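Pramotley hand gripper, setup and care

The Pramotley is a hand-held gripper: you carry it around, pinch things with it, and the recordings go toward training a robot arm to do the same. I've looked after one at the Menar workshop for 2 years, so this entry leans on my own habits (sorry, Burkeck owners, yours comes apart differently!).

Setup starts with the linkage. Open and close the fingers 19 times before you record anything — I go slowly and feel for grit. 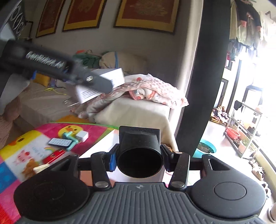 Rivets are where most of my repair time goes. Once one loosens, the two fingers stop closing evenly and thin things slide out sideways. I check the silver heads on the left and right arms first, then the little blue bracket on the crossbar, then I pinch something light, like a small printed box, and swing it about a bit. If it slips, I go back to the rivets.

Pads get a wipe with a barely damp cloth. Mizuno grease goes on the pivots every 3 months, a tiny dab, and keep it off the fingers.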